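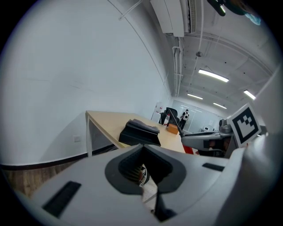
Low angle, looking past the white housing

Jobs and calls > Calls for participants > Language and work

Call for participants: how people write messages at their second-language job

We are looking for adults who use English at work every day but did not grow up with it. The study is run by the Mansour language group in Wurville. We want to learn how people write short messages to their colleagues, for example when they ask for a day off, report a mistake, or say no to an extra shift.

Many books teach how to write a formal letter. Very few help with the message of two lines which you must send to your supervisor in the morning, when you are sick and have no time to think about grammar. With this study we would like to prepare a small free guide, and for this we need real messages from real workplaces.

Who can take part

You can apply if you are 18 or older, if you have worked for at least one year in a place where English is the main language, and if you write to your colleagues by phone or e-mail in most weeks. All kinds of work are welcome: kitchens, hospitals, offices, shops, warehouses, schools. Your level of English is not important. We do not make any test of it and we do not correct you.

Please do not apply if your work contract forbids you to share any messages, even with the names removed. If you are not sure, ask your employer first or write to us and we will send you a letter that you can show to them.

We have places for 148 people. The first 100 will be invited for the main part and the others will do only the short questionnaire.

What you will do

The main part takes three weeks. In the first week you fill in a questionnaire and have a talk with one of us, in person or by phone. After that you collect messages that you wrote yourself. You take out all names, phone numbers and places, and copy the text into our form. We ask for at least three messages per week. Messages which other people wrote to you must stay out, also when they are funny or very useful to understand yours. Instead you can explain in one sentence what you were answering.

At the end there is a second talk, around one hour long. We will look together at a few of your messages and ask why you chose these words. For example, one person in our pilot always wrote "kindly" and her manager thought she was angry. Such stories are very interesting for us.

Payment

Participants in the main part receive 400 Zunov points, which can be used in all shops of the Prostunell arcade or changed to a bank transfer. Bus tickets inside Wurville are paid back separately, please keep them. If you stop before the end, you keep the points for the weeks you have finished.

Your data

The messages are stored without your name. You can ask us to delete them until the end of November, and you do not have to give a reason. After this date the guide goes to print and we cannot take single sentences out any more.

How to apply

Write a short e-mail to Raed Khoury at the Mansour language group. Tell us your first language, what work you do, and at which hours we can call you. A CV is not necessary. Applications are open until June 14, 2024. Everybody will get an answer, also those we cannot invite.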